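Rastow Group, Working Party on Gripper Handling and Bench Practice
Minutes of the June meeting, Jalterdale site, Room 16

Meeting opened at 9:30 a.m. Attendance as per the sign-in sheet. Apologies received from the Barasa office.

1. Minutes of the previous meeting
Accepted with one correction. In item 4, "weekly" should read "before each shift."

2. Actions outstanding
2.1 Inspection log template: issued. Closed.
2.2 Torque values for bracket fasteners: Trukberg has supplied values for the large screw only. The values for the smaller screws are still awaited. Carried forward.
2.3 Storage of spare finger pads: closed.

3. Draft practice note, section 2: gripper inspection
3.1 The revised text was read through clause by clause. Clause 2.1 now requires the operator to check every fastener on the finger bracket by eye before power is applied, and with a driver at the start of the week. Agreed.
3.2 Clause 2.2 covers pad condition. The pad is to be taken out of service if the seam has opened or the covering has worn through to the backing. The earlier wording ("visibly worn") was struck out as too loose.

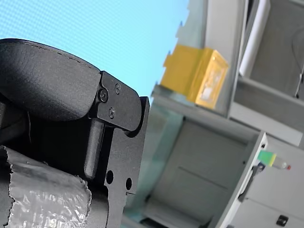 Finger pad, bracket plate and screws (clauses 2.1 and 2.2).

3.3 Thread locker. The draft allowed any medium-strength product. It was agreed to name a strength grade and leave the product to the site.
3.4 Clause 2.4, tape and temporary coverings. Foil tape is permitted on the gripper body provided that it does not reach a moving joint and that torn edges are pressed down or trimmed at inspection. The date of application is to be entered in the log. A proposal to ban tape outright was discussed and not carried.

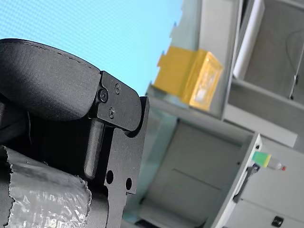
Barasa objected by written comment that a log entry for tape would be ignored within a month, and asked that the date be written on the tape itself. The comment was considered. Both methods will be allowed for the trial period, and the sites will report which one was kept up.

3.5 Inspection interval. The draft figure of 38 operating hours between full inspections was retained. Trukberg asked for it to be reviewed once the logs from both sites can be compared.

4. Draft practice note, section 3: surroundings of the cell
4.1 Clause 3.1, loose items on nearby shelves and cabinets. The clause applies to any surface the arm can reach at full extension, including surfaces outside the programmed path. Containers of liquid are to be closed and kept outside that limit.
4.2 Clause 3.2, cables. Hanging cables within reach are to be clipped at intervals to be set by the site.
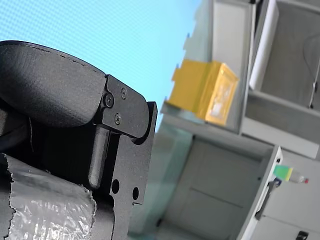
4.3 Cabinet doors within reach are to be latched during operation. It was asked whether a magnetic catch counts as a latch. It does not. The definitions in Annex A will be amended.

5. Draft practice note, section 4: grasp trials with light objects
5.1 Trial objects are to be set upright on a flat, non-slip surface. Foam tiles are acceptable. Objects should be kept clear of tile seams where the layout allows.
5.2 Only the object under trial should be within closing distance of the fingers. Other objects may stay on the mat if their starting positions are recorded.
5.3 Cords and cables at the wrist are to be checked for slack with the arm at both ends of its travel.

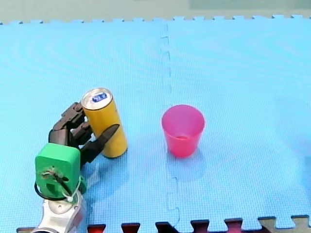 5.4 A trial is to be recorded as failed if the object tips, is dented or leaves the mat. Sliding contact without tipping is recorded separately. The sentence on repeat attempts was found unclear and is to be redrafted with a limit of 2 repeats per object position.
5.5 Beverage cans: the note should state whether full or empty cans are used, as results from the two are not comparable. Agreed.

6. Other business
6.1 Numbering of annexes to follow the Rastow house style.
6.2 The request to move the meeting to a Saturday was declined.

7. Actions
Trukberg: remaining torque values (item 2.2).
Jalterdale: amended definitions, Annex A (4.3); redraft of repeat attempts (5.4).
Barasa: sample log page with tape entries (3.4).
All sites: comments on section 4 before the next meeting.

Meeting closed at 11:45 a.m.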